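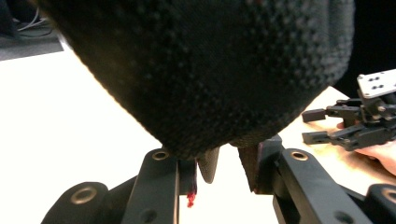
Section 7: Your first pickup with the Plodo hand gripper

Filed under: Set-Up Guides > Hand-Held Grippers > Soft Goods

Okay, you've got the Plodo charged and the wrist camera talking to the Naker app, so now comes the fun part! I like to start people on knits (a black one is great practice, because it's hard to judge where the fabric ends). Ashley Kershaw taught me on a winter hat and I still do it her way.

1. Clear a spot on a pale tabletop. Dark fabric on a dark table will drive you nuts.

2. Open the fingers all the way with the trigger. The brass-colored bushings at the joints should turn freely. If one squeaks, go back to Section 4.

3. Come in from below, with one finger on each side of the lowest fold, and close slowly until the knit bunches up between them. Let a bit of it hang down in the gap, that's fine.

4. Stop squeezing when you feel the trigger push back. The grip reading in the app should be around 670. I've gone way over that and all I got was a stretched hat.

5. Lift, hold for 25 seconds, and look for slipping on the live view.

Note: Knits love to snag. Check the pads for stray threads before every run and snip them with small scissors. Please don't yank them, I peeled a pad half off that way in April and had to order a new one from Hagedorn.

Caution: If somebody is working next to you with a second gripper, keep the two sets of fingers well apart. Hold yours by the body, never by the linkage. Those links pinch, and yes, I have the blood blister to prove it.

6. Lower the fabric, open the fingers, and save the run under a name you'll recognize later.

If the fabric drops every single time, swap in the softer Cluvard pads (they come in the small bag taped under the lid) and start over at step 2. Pad swaps are in Section 8.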